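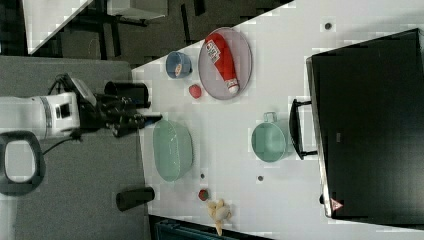
Fließgrenze und Thixotropie: Hinweise zur Probenvorbereitung ab Januar

Die Auswertung des letzten Ringversuchs bei Skolum liegt vor. Die Viskositätswerte der newtonschen Referenzöle stimmen zwischen den Laboren gut überein. Bei den strukturviskosen Proben streuen die Ergebnisse deutlich stärker, und zwar fast ausschließlich bei der Fließgrenze. Imani Lindqvist hat die Messprotokolle durchgesehen und führt den größten Teil der Streuung auf die Vorgeschichte der Proben zurück. Einige Teilnehmer haben unmittelbar nach dem Befüllen gemessen, andere nach einer nicht dokumentierten Wartezeit.

Ab Januar gilt deshalb für alle Messungen am Rotationsrheometer ein einheitlicher Ablauf. Nach dem Anfahren des Messspalts wird die Probe bei einer Scherrate von 100 1/s vorgeschert. Die Dauer beträgt 60 Sekunden. Es folgt eine Ruhephase von drei Minuten ohne Oszillation. Erst danach beginnt die Schubspannungsrampe. Überschüssiges Material am Rand wird vor dem Vorscheren abgestreift, bei flüchtigen Lösemitteln ist die Verdunstungshaube zu verwenden. 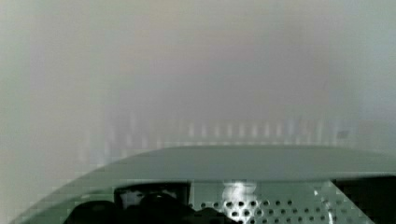 Im Protokoll sind Geometrie, Spaltweite, Temperatur und Ruhezeit anzugeben. Die Auswertemethode gehört ebenfalls dazu, weil Tangentenschnittpunkt und Herschel-Bulkley-Anpassung bei derselben Messkurve unterschiedliche Werte liefern können. Ein Zahlenwert ohne Methode wird im nächsten Ringversuch nicht mehr berücksichtigt. Bei Suspensionen mit Verdacht auf Wandgleiten ist eine profilierte Geometrie zu wählen; glatte Platten täuschen hier eine zu niedrige Fließgrenze vor. Das Auswerteblatt Plelix ist um die entsprechenden Felder ergänzt worden. Ältere Fassungen bitte löschen.
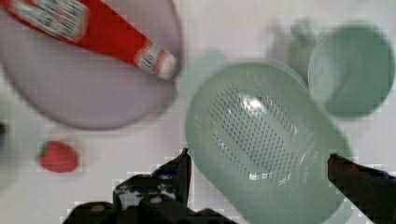

Die Fließgrenze ist kein reiner Stoffwert, sie hängt von Zeitskala und Vorbehandlung ab. Für die Praxis genügt meist die Frage, ob ein Produkt unter seinem Eigengewicht fließt. Eine Quetschflasche Ketchup, wie sie hier schräg auf der hellvioletten Schüssel liegt, ist das geläufige Beispiel: Der Druck auf die Wand muss die Fließgrenze im Flaschenhals überwinden, und nach der Entlastung soll der Strang abreißen. Beim Vergleich mit Labordaten ist zu beachten, dass Schütteln einer Vorscherung unbekannter Stärke entspricht. Solche Proben sind vor der Entnahme ruhig zu lagern – auch der Transport ins Labor zählt zur Vorgeschichte.

Die überarbeitete Arbeitsanweisung trägt die Nummer 247 und ersetzt die bisherige Fassung vollständig. Rückfragen zum Messablauf beantwortet Imani Lindqvist, Anmeldungen zum Ringversuch nimmt Marisol Blackwood entgegen.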